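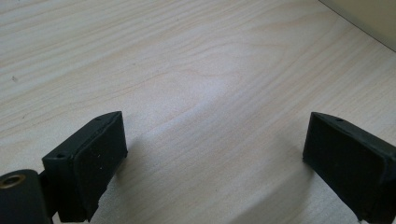 Broltwood, June

4. Looking up a practitioner: what the public register does and doesn't tell people

Short section, more to come once the Crabtree interviews are typed up. The question was simple. Can a member of the public find out whether a massage therapist, a denturist or a lab technologist is registered, and can they make sense of what they find?

Three registers were looked at: Lomen, Crabtree, Skokholm. All online, all free. Same search each time, by last name first, then by town. Lomen gives a result in 2 clicks. Skokholm takes 6, and one of those is a terms of use page that has to be accepted again every visit. Crabtree sits in between at 4, but the search box wants the exact spelling and gives no hint when it is off by a letter. People at the drop-in sessions took an empty result to mean "not registered." Serious problem, in our view. An empty result can mean a typo, a married name, or a practitioner who works under a middle name.

Wording next. "Active," "inactive," "resigned," "suspended," "revoked." Lomen explains each of these on the same page. Crabtree has a glossary but it is a separate PDF. Skokholm has nothing. Participants were mostly fine with "suspended." They were not fine with "inactive," which several read as a penalty when it usually means parental leave or a move out of the area. "Terms and conditions" was worse, most thought it was about the web site.

Discipline history. All three publish it, but how far back varies, and none of the three says on the results page how far back it goes. So a clean entry is hard to read. Participants wanted a plain sentence: no findings in such and such a period. We agree with them. It would cost very little to add.

Complaints were a side topic in the sessions but kept coming up. Many people did not know that a complaint goes to the regulator and not to the clinic, or that the professional association is a diffrent body with a different job. The register page is where they landed, so the register page is where the link should be. Only Lomen has it there. Layout notes are in the appendix.

Figure 2. Knotted clear plastic bag on a pale wooden tabletop. 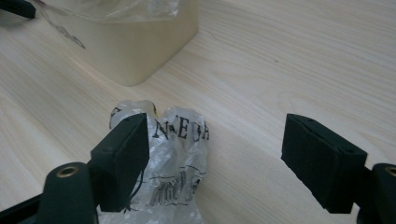 One comment on the draft was that the click counts make too much of a small thing, that people who are worried about their care will keep clicking, and that staff time would be better spent answering the phone. Fair point on the phone. Skokholm's line closes at noon and the message does not mention the register at all. But the people in our sessions did not keep clicking, they gave up and asked the receptionist at the clinic, who is hardly a neutral source. We kept the counts in.

Not covered here: registers in other languages, and access by screen reader. Both need there own section.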